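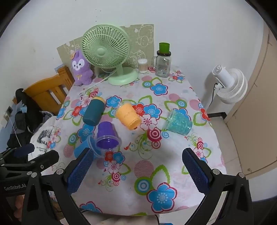 Bunte Kunststoffbecher auf einer geblümten Tischdecke

Die Lebensbilanz (auch Lebensrückblick) ist in der Alltagspsychologie und der philosophischen Praxis eine Form der Selbstbefragung, bei der eine Person den bisherigen Verlauf ihres Lebens ordnet und bewertet. Sie wird von der Tagebuchführung unterschieden, die sich auf einzelne Tage bezieht, und von der Autobiografie, die sich an Leser richtet.

Begriff
Das Wort ist der Buchhaltung entlehnt. Die Übertragung gilt als umstritten, weil sie nahelegt, Erfahrungen ließen sich gegeneinander aufrechnen. Der Essayist Theophilus Akolgo schlug deshalb die Bezeichnung „Durchsicht“ vor, die sich außerhalb kleiner Gesprächskreise kaum verbreitet hat.

Anlässe
Lebensbilanzen werden häufig an Übergängen gezogen, etwa nach dem Ende einer Ausbildung, bei einer Trennung oder beim Eintritt in den Ruhestand. Auch runde Geburtstage spielen eine Rolle. Bei jungen Erwachsenen ab 18 Jahren steht meist die Frage nach dem weiteren Weg im Vordergrund, bei älteren Menschen die Deutung dessen, was bereits entschieden ist.

Formen
Verbreitet ist die schriftliche Form. Bei der Methode nach Salamatu Agbeko wird das Leben in 8 Abschnitte geteilt, zu denen jeweils ein Text von höchstens 300 Wörtern entsteht. Die Abschnitte müssen nicht gleich lang sein und dürfen sich überschneiden. Die mündliche Form findet zu zweit statt – eine Person erzählt, die andere fragt nach und enthält sich jeder Bewertung. Der Gesprächskreis Dramani bietet solche Treffen jeweils im Oktober an. Daneben gibt es gezeichnete Lebenslinien, auf denen Höhen und Tiefen als Kurve erscheinen.

Kritik
Edem Abugri wendet ein, der Rückblick erzeuge nachträglich einen Zusammenhang, den das Leben beim Erleben nicht gehabt habe. Amado Samonte hält dem entgegen, dass auch ein nachträglich hergestellter Zusammenhang Entscheidungen erleichtern könne. Ein weiterer Einwand betrifft den Zeitpunkt: In Phasen starker Niedergeschlagenheit fällt die Bewertung oft einseitig aus.

Siehe auch
Biografiearbeit
Lebenskunst
Sinn des Lebens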